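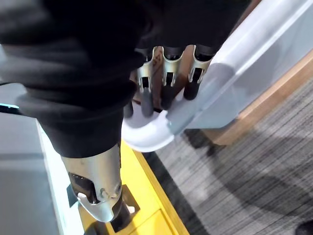 Fig. 1. Yellow work surface, white curved tube, gray carpet below.

Parts presentation and small shelving - notes for session 7
Work Layout for Small Assembly, taught by Marlies Thaler. Lab section: Fadwa Mansour.

Bring the layout sheet from last time. If you lost it, copies are in the tray outside the lab.

1. Surface color

Bright plain tops, why bother. Dark parts stand out, you find a dropped screw faster, and an empty spot looks empty. Yellow is good with black plastic and with dull metal. Less good with clear parts or anything brass. Compare floor - gray carpet swallows small gray parts completely. Students in the September group lost a whole bag of spacers that way at the Utitz site, and the vacuum got most of them.

Downside of bright tops: scuffs show. Glare if it's glossy and the light is straight overhead. Ask for matte.

2. Levels

Simple rule for the course: big things high, small things low and set back. Reach over a big part to get a small one and you will knock the big one. Everybody does it once.

Lower shelf recessed under the top = some protection, but also shade. Parts pushed in under the overhang get dim and people skip them. So either pull them forward or add a strip light. See the pucks nearest the inner edge in Fig. 2.
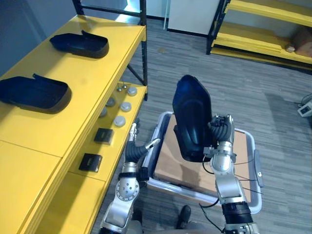
Fig. 2. Shells on the top level, small parts on the shelf below. One shell picked up and tilted.

3. Reading a shelf

Before you move anything on a shelf, sort what you see into families. For Fig. 2:

Shells - black plastic, shallow, raised rim, flat flange along one edge. Look at how they lie. One is at a slight angle at the back, the other close to the left edge. Too close for my taste. A shell with a flange is easy to catch with a sleeve.

Pucks - round, light gray, scattered. No rows. Fine for a handful, bad for a full shift.

Knobs - small, metallic, rounded tops, standing upright near the back. Upright is nice to grab but they tip if the rack gets bumped.

Square pieces - small, black, flat, toward the front, one nearer the edge than the other. Marking on top. Keep markings facing up when you reset, otherwise checking takes twice as long.

4. Facing and tilt

A shell that's tilted up shows you its inside. Get into the habit of looking there before setting it down: chips on the rim, bits left from molding, scratches. Pick by the body of the part, not by the flange. Flanges bend and you don't notice till the fit is wrong.

5. The Ferness numbers

Worked case, we'll do it on the board. A run of 2,000 sets. Loose parts on an open shelf cost 66 minutes of hunting and re-straightening over the run. Same crew, same rack, shallow bins added on the lower level only. Work out what the bins have to save per set to be worth it. Don't forget to count the time to fill them - last year half the class left that out.

Vesau catalog pages for bins are on the course page. Soriano ones also ok, slighty deeper.

6. For next time

Draw the rack in Fig. 2 from above, both levels. Mark where you would put each family of parts and which way it faces. One page, pencil is fine. Then write two or three lines on what you'd do with the shaded strip under the top.

Hand in by noon, to Fadwa, not in my mailbox. Read the chapter on reach zones befor you draw.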